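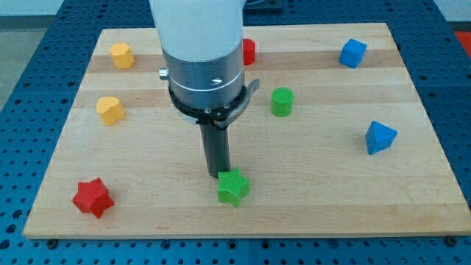 Block workspace with the arm at a low approach pose over the green star.

Planner stops above the correct block but reports a goal tolerance failure

Gordon Bélanger

Our group is preparing a language-conditioned pushing task in which an operator types an instruction such as "move the green star toward the red star" and the arm carries it out with a straight cylindrical tool. Perception is handled by Flistum, which publishes a pose and a label for each block. Motion is planned in Romo and sent to the arm controller through the Belitel bridge.

The label is correct in nearly every trial, and the arm proceeds to the correct block. The difficulty arises at the end of the approach. The planner reports that the goal tolerance has been exceeded, and the push is never issued. The log for the most recent session contains 1544 planning requests, of which 686 ended with this message. The failure is more frequent with the two stars than with the cube or the cylinders.

The following have been checked:

- The hand-eye calibration was repeated in June, with no change in the failure rate.
- The tool length in the robot description matches the measured length.
- The joint limits are not reached at any point in the approach.

I would be grateful for advice on whether the fault is more likely to lie in the pose estimate or in the planner configuration. Increasing the position tolerance has been proposed within our group, but I am reluctant to do so before the cause is understood.

Dwight Morin

The pattern with the stars suggests the orientation part of the goal. By default, Romo copies the full block pose into the tool goal, including rotation about the vertical axis. A five-pointed star looks the same after each turn of 72 degrees, and a pose estimator may therefore return any of five equivalent headings from one cycle to the next. If the heading changes between the planning request and the final check, the comparison fails even though the tip is where it should be.

A round tool has no need of a heading. I recommend the following changes, in this order:

1. In the goal constraint, leave the rotation about the tool axis free. Keep the tilt constraint, so that the tool remains vertical.
2. Take the block pose once, when the request is accepted, and hold it until the approach is complete. The final check should use the held pose.
3. Calculate the push direction from the positions of the two block centers. The block heading should not enter into it.

The position tolerance should be left as it is. Widening it would hide a real calibration fault if one appeared later.

The cube has the same weakness, with a period of 90 degrees -- it may simply be that its heading is estimated more steadily than that of the stars. A plot of heading against time for each label would settle the matter.

sin_user

Had the same error, restarted the bridge and it went away. Check you have the latest version maybe.

Gordon Bélanger

The plot has been made, and the heading of the green star does jump in steps of 72 degrees while the block is at rest. With the rotation left free and the pose held, the message appeared 6 times over a session of comparable length. Those remaining cases all involve the far side of the board, and I shall open a separate thread for them. Restarting the bridge had no effect in our case.

Comments

labrat_two: Does holding the pose cause trouble if someone moves a block during the approach?

Dwight Morin: It does. Compare the held position with the live position before contact and cancel the request if they differ by more than your threshold. Positions only -- leave the heading out of that check as well.

labrat_two: Thank you, that is clear.

kestrel: Same fix worked for our hexagons.

Last updated: 16th July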